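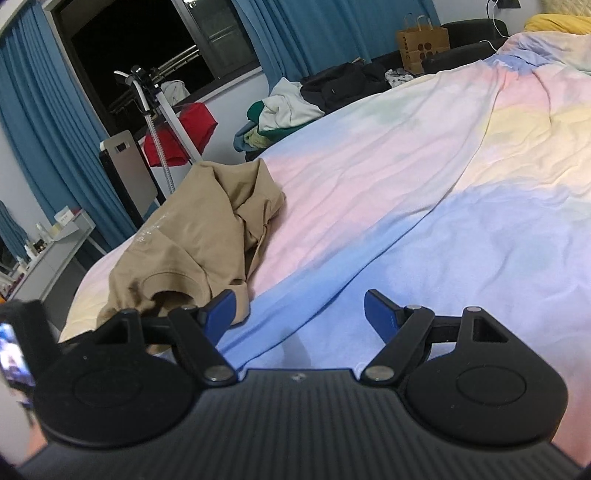 Un T-shirt beige tout froissé, posé sur une couette aux couleurs pastel.

Pourquoi les vêtements se froissent-ils ?

Par Josué Araújo
27/2/20
Temps de lecture : 4 minutes

Imprimer | Envoyer par e-mail

Tu enlèves ton T-shirt le soir et tu le jettes sur le lit. Le lendemain, il est plein de plis. Pourtant, tu n'as rien fait de spécial. Pour comprendre d'où viennent ces plis, il faut regarder de quoi un T-shirt est fait.

Des fils et encore des fils

Un T-shirt est presque toujours un tricot. Un fil très fin forme des boucles, et chaque boucle passe dans sa voisine. Si tu as une loupe, regarde un T-shirt de près : sur l'endroit, on voit de petits V alignés en colonnes. C'est grâce à ces boucles que le tissu s'étire quand tu passes la tête dans le col, puis revient à peu près à sa place.

Un drap est fabriqué autrement. Ses fils se croisent, dessus, dessous, comme les brins d'un panier. On dit qu'il est tissé. Il s'étire beaucoup moins, et il marque souvent mieux les plis.

Que se passe-t-il dans un pli ?

Beaucoup de T-shirts sont en coton. Le coton est une plante, et ses fibres contiennent une matière appelée cellulose. La cellulose est faite de très longues chaînes, bien trop petites pour être vues à l'œil nu. Ces chaînes sont rangées côte à côte et se tiennent entre elles par de petites attaches.

Quand le tissu est plié et écrasé, certaines attaches lâchent. Les chaînes glissent un peu, puis de nouvelles attaches se forment dans la position pliée. Le pli reste.

L'eau rend ce glissement plus facile. Un vêtement oublié en boule dans la machine après le lavage sort donc très froissé. La transpiration et l'humidité de l'air ont le même effet, en plus faible.

Et le fer à repasser ?

Le fer se sert de la même chose, dans l'autre sens. La chaleur et la vapeur détachent les chaînes, le poids du fer aplatit le tissu, et les attaches se reforment à plat en refroidissant. Un fer est très chaud : on ne l'utilise qu'avec un adulte.

Le polyester, lui, se froisse moins. Ses fibres ne boivent presque pas d'eau et elles reprennent mieux leur forme. Regarde l'étiquette cousue à l'intérieur de tes vêtements : elle indique les matières. Beaucoup sont des mélanges, par exemple de coton et de polyester.

Plier un T-shirt sur un lit

Un lit est pratique pour plier le linge – il y a de la place et on peut bien étaler les manches. Si la couette est très gonflée, tire d'abord dessus pour l'aplatir un peu.

1. Étale le T-shirt, le devant contre le lit. Lisse-le avec les mains, du milieu vers les bords.
2. Rabats un côté vers le milieu du dos, avec sa manche. Ramène la manche vers l'extérieur si elle dépasse.
3. Fais pareil avec l'autre côté. Tu obtiens une longue bande.
4. Remonte le bas jusqu'au col, puis plie encore une fois en deux. Retourne le paquet.

Un T-shirt plié a des plis lui aussi, mais ils sont droits et peu serrés. Ils se remarquent moins.

À essayer : le test des deux mouchoirs

Il te faut deux mouchoirs en coton identiques, propres et secs, et deux gros livres.

Mouille un mouchoir et essore-le bien. Froisse-le en boule et laisse-le sécher comme ça, sur une assiette. Froisse l'autre sans le mouiller et pose-le à côté. Attends que le premier soit tout à fait sec – cela peut prendre jusqu'à 8 heures, parfois une nuit entière s'il fait froid dans la pièce. Ouvre ensuite les deux et compare les plis.

Glisse enfin chaque mouchoir sous un livre jusqu'au lendemain. Lequel est redevenu le plus plat ? Note ta réponse dans un cahier et recommence avec un autre tissu, par exemple une vieille chaussette en laine ou un chiffon en polyester.

Les mots à retenir

Cellulose : matière qui compose les fibres du coton et de beaucoup d'autres plantes.
Fibre : brin très fin. On en tord plusieurs ensemble pour faire un fil.
Tricot : tissu fait de boucles de fil.

Imprimer | Envoyer par e-mail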